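How to Reserve and Prepare a Shared Meeting Room

Updated Sun 25 May
14 shares | 2 comments

The Moya Center maintains 17 rooms for use by residents, registered groups and local businesses. The steps set out on this page apply to all of them, including the two rooms in the Flastport annex. Applicants who have booked before June of last year should read the page again, as the deposit rules have changed.

Before you apply

Decide how many people will attend and how the room will be used. Seated meetings, classes and craft sessions are accepted in every room. Cooking is limited to the Sturari Room, where a sink and a range are installed. Groups of more than 19 people must use the Main Hall, which holds 100.

Applicants must be 18 or older and must have a current center account. An account can be opened at the front desk with one form of photo identification and one proof of address. Accounts opened by mail take longer and should not be relied on for a booking in the same month.

Step 1. Check the calendar

The room calendar is posted outside the office and is also available on the center's website. Rooms marked in gray are closed for cleaning. Rooms marked in yellow are on hold for another applicant and may become free after two working days.

Step 2. Complete Form R

Enter the name of the group, the name of the responsible person, the room requested, and the start and end times. Include the time you need for setting up and clearing away – the booking covers the full period from unlocking to locking. Forms that show only the meeting time will be returned.

Step 3. Pay the deposit

The deposit is paid by card or check at the time of booking. Cash is no longer accepted. Registered groups may ask to keep a standing deposit on file, which covers all bookings made in the calendar year.

Step 4. Collect the key

Keys are issued at the front desk on the day of use. The responsible person must sign for the key in person. A key may not be passed to another group, even where that group has the next booking in the same room.

Step 5. Set up the room

Tables may be moved but should be lifted and not dragged. The floors on the upper level were refinished by Dritley last year, and repairs are charged to the group that caused the damage. Do not attach tape, putty or pins to painted walls. Display boards may be requested on Form R.

Wooden tabletops mark easily. Place a mat or folded cloth under anything heavy or with a rough base, and use coasters for drinks. Power cords should be kept clear of walkways.

Step 6. Clear and return

Wipe all surfaces with a damp cloth and dry them. Return tables and chairs to the layout shown on the card by the door. Take trash to the bins in the rear yard, close the windows and switch off the lights. Return the key to the desk, or to the drop box if the desk is closed.

Deposits are released within five working days of the inspection. Where a charge is made, the responsible person will receive a written notice stating the amount and the reason. Questions about a charge should be sent in writing to Bonifacio Iglesias, Room Bookings, at the center's mailing address.

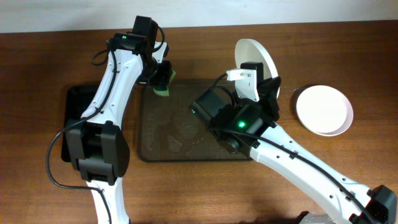

Please quote the booking number in all letters. It is printed at the top right of the receipt.

Contact the Moya Center | Copyright Moya Center | Back to top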